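Folding a Green Sheet

Work on a flat, clear area of tabletop larger than the sheet. Check the surface for specks and the long edges for fraying before making a new crease. Hold the sheet by both ends, draw it level, then set it down. Keep both ends in place while aligning the edges, and press the fold from the center outward.

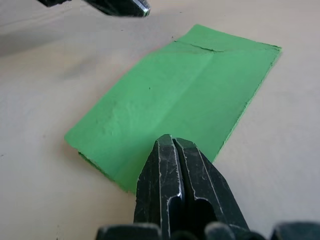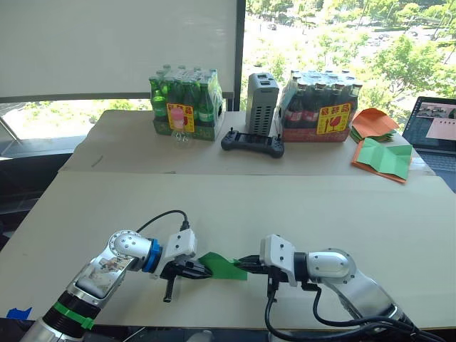
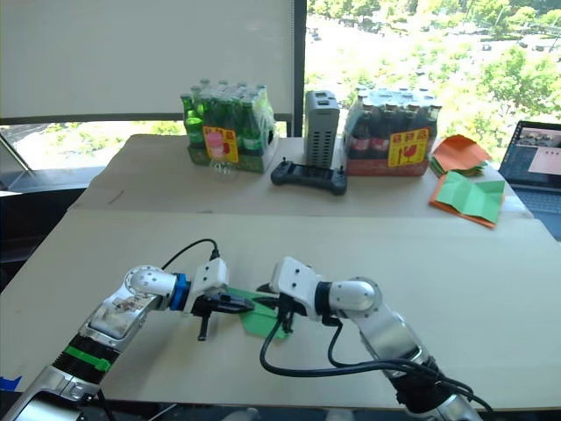
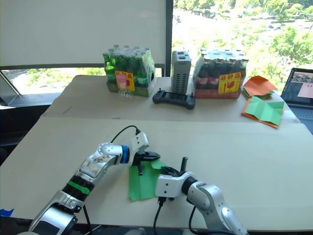
Green sheet on the pale tabletop, all four views. Second view: held at both ends.

A stepped edge means the layers are offset – open the fold and realign. Old creases stay visible, so place new ones on top of them where possible. Store folded sheets flat, up to 34 per stack.

Riku Sakai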